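Two arms and a dish rack: talking Kairys with the people behind it

Got an hour with Hrefna Ragnarsson and Stijn Meijer in November, squeezed in before their afternoon calls. They sell Kairys, a two-arm tabletop kit, through a small firm called Gevaven. Notes typed up fast, so forgive the jumps.

First question was the price, obviously. Ragnarsson didn't flinch. "It's a rental. 400 a month, 3 months minimum. You can buy it out after that but most labs don't bother, they want to send it back when the grant ends."

And what do you get? Two arms, mounting plates, the rail frame, the white walls. No computer. I pushed on that, seems cheap not to include one. Meijer: "Everybody already has a machine they like. We shipped one with the first batch and people pulled it out and put it on a shelf."

The walls I was curious about. Looked like overkill for a desk toy (my words, he didn't love them).

"Take the walls off and your results change when someone walks past in a red sweater," Meijer said. "We had a customer who trained next to a window. Worked great until 4 pm."

The task everyone asks to see is dishes. Plates in a wire rack, plates out of a wire rack. Sounds dull. It's a pretty mean test, the wires are thin and the plates are shiny and a little tilt in the wrong direction and the thing jams.

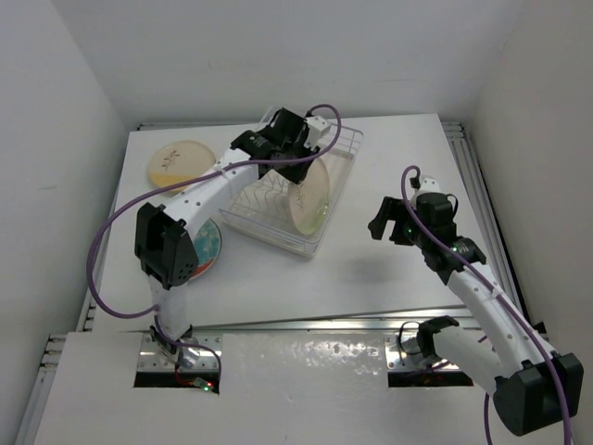 Ragnarsson does the support line herself, mornings. What do people call about? "Cables. Always cables." The purple ones run along the outside of each arm, tied down to the forearm, with slack left in big loops. I asked why not inside the arm like the expensive ones. "Because then you can't change one in ten minutes. I have done it on the phone with a student who had never held a screwdriver. It's ugly, fine. It's ugly and you can fix it."

She's right that it's ugly. Also they do wander into your camera view, and two reviewers I trust have complained. Meijer says there's a clip set comming, name of Gurkerine, no date. He wouldn't say if renters get it free. Asked twice.

Grippers next. Two fingers, black, plain. No suction option. "We tried suction. It's good on a flat plate, then someone hands you a bowl," Meijer said. Fingers can take the rim of a plate if the approach is right, and the approach is the whole job. He talked for a long while about rim angles and I lost some of it, my recorder was under a folder.

What I did get: their house benchmark is 691 plate moves, logged by Meifang Jia, who wrote most of the control software and wasn't in the room. Of those, 161 needed a second try. I said that's kind of a lot. Ragnarsson: "It is a lot. We print it on the spec sheet. Go ask the other companies for theirs."

Fair. I did ask two, neither wrote back.

Which plates fail? Jia sent a line by email later: "A plate lying flat is harder than a plate in the rack. There's almost nothing to get a finger under. Using the edge of the table is cheating and I do it anyway."
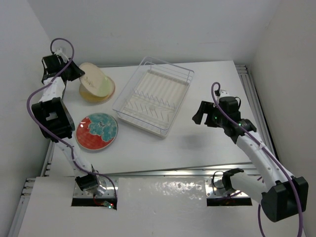 Do you need both arms? Plenty of people ask for one, to save money. Meijer is against. "You'll want the second one by week two. One to hold, one to move. Or just one parked out of the way while you work on the other." They'll do a single-arm quote if you insist, it isn't much cheaper, the frame is most of the shipping.

Shipping, since I brought it up. Comes in two crates from Ovby. Setup is an afternoon if you've done one before. Hafþór Stougaard runs a teaching lab and has rented a Kairys since spring, he told me his took a full day and the base plates had to be redone: "I bolted the left one on backwards. The manual has a drawing. The drawing is bad." Ragnarsson says the drawing's been replaced. I looked at the new one, it's better, the bolt sizes are still in tiny print.

Stougaard is keeping his for another term. Main gripe is the noise when both arms go at once, his students wear headphones.

Last thing, I asked what they'd change if they could start over. Meijer said the base, wants it shorter. Ragnarsson said the invoice system.

Rental enquiries go through Gevaven, ask for Ívar Hafstein, he does the quotes. Waitlist is a month right now. I'll post the new clips when they show up, if they do.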